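Home | Products | Manuals | Spares | Contact
Filed under: Hand Tools & Grippers > Set-up
2 comments

Drerkar Hand-Held Gripper, Set-up Guide
Section 8. Thin items: chopsticks, skewers, pencils

Do Section 7 first. Pads seated, screws snug. No power tools on the screws.

1. Lay a soft mat on the counter. Quilted is fine. Smooth out wrinkles.
2. Put the holder at the back, against the wall. Leave room to lift.
3. Lay chopsticks flat, tips pointing to the holder.
4. Open jaws fully. Come in low, one jaw each side of the pair.
5. Squeeze slow untill both sticks touch side by side. Stop there. 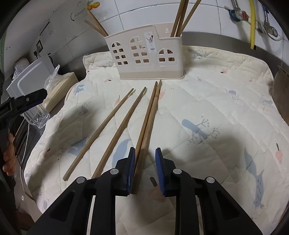 Page 2

Pair between the blue ribbed pads, tips toward the holder. Spare sticks off to the left, well apart.

6. Lift straight up, then tilt. Not the other way round.
7. Lower into holder, open jaws, back out.

NOTE: Sticks crossing? Open, re-lay, start over. Dont twist the handle to fix it.

CAUTION: Keep jaws clear of outlets, hoses and gas fittings. Fingers out of the jaw gap.

Wipe pads after use. Check for wear every 1000 grips. Replacement pads from Varnberg, ask for Randa Azar.

Rev. Mar 10, 2025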